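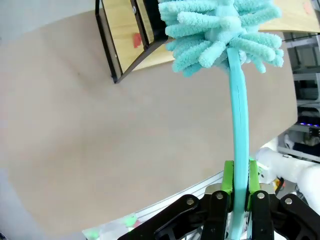 Feb 26, 2020

OK, sourdough crackers again, batch 8. Segundo Cabrera left me a jar of his rye starter in the shop fridge and I've been feeding it since (it smells amazing, like green apples and a little nail polish). Flour is the Unnithan dark rye, same sack as before.

What I did:

- 908 g flour this time, the whole bag. Mixed stiff, barely any water, and my forearms are feeling it. Rested overnight under a damp towel.
- Rolled in 6 sheets on the Stakico roller, down to the second-thinnest notch. The last sheet tore and I patched it with a scrap, fine. Dusted with rice flour so they don't weld together, but I went overboard and there was white powder on everything, so go lighter next time. Something dry is the right thing for that kind of dry mess. No wet rag, it makes paste!
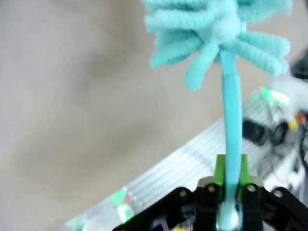
- Baked on the bottom rack, two sheets at a time. First pair went too dark at the corners. Dropped the heat for the rest and they came out so much better, snappy all the way through.

Hendrik Mertens tried one and wants caraway. I say no caraway, but I'll do half a sheet for him. He also thinks we should make 1,000 of them for the Uklow street fair in August, which would be, what, forever? Our oven is tiny. Maybe if Flillach lets us use their deck oven for a day, I'll call and ask.

Salt is still uneven. Flakes slide right off unless I mist the dough first, and then the tops blister (kind of pretty though). Try fine salt in the dough plus a pinch on top?

Left to do: wipe the roller, label the tins, brush the flour off the shelf.

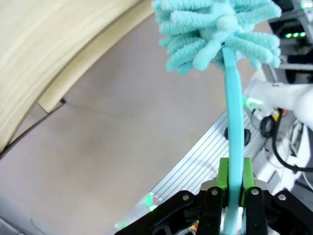 ## Batch 9

Half rye, half spelt. Fine salt in the dough. Caraway on ONE half sheet, Hendrik. Starter needs feeding tonight, don't forget the lid goes on loose.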